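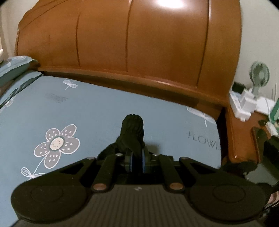 Bed with varnished wooden headboard and fitted sheet.

Residence Diary, Brophy House
Entry for 24th July
Kept by Minttu Vainio, House Supervisor

The morning handover was received at the usual hour. The night log recorded one call from the upper floor concerning a rattling window, which was wedged with folded card until the glazier can attend. The glazier has been asked to look at the landing window during the same visit.

Three guests departed after breakfast and their keys were returned to the office. One key carried the wrong tag and has been relabelled. Two letters were left for forwarding and have been placed in the outgoing tray. A grey scarf found in the reading room has been entered in the lost property book.

The linen delivery from Rernar arrived short. Pillowcases were supplied in full, but eight fitted sheets were missing from the order. I telephoned their office before noon and was advised that the balance would follow with the next van. Until then, beds in the rear wing are to be made up from the reserve cupboard, and the older flannelette sheets are not to be used in guest rooms.

The quotation from Undus for repainting the stairwell was received and filed. It allows for one colour only and does not include the skirting boards. A revised quotation has been requested. The work is to be finished before the October bookings commence.

Hot water on the ground floor was slow again between lunch and mid-afternoon. The Akus boiler was reset and the pressure noted on the card beside it. Should the fault recur, the matter is to be referred to the service agent and no further resets attempted by house staff.

A deposit of $1000 was taken for the autumn choir party and receipted. Their organiser asks for ground floor rooms where possible and for a late supper on the first evening. The kitchen has been informed.

Rain from four o'clock. The side gate is swelling and must be lifted to close. Evening rounds completed, front door locked, lamp left on in the porch for one late arrival.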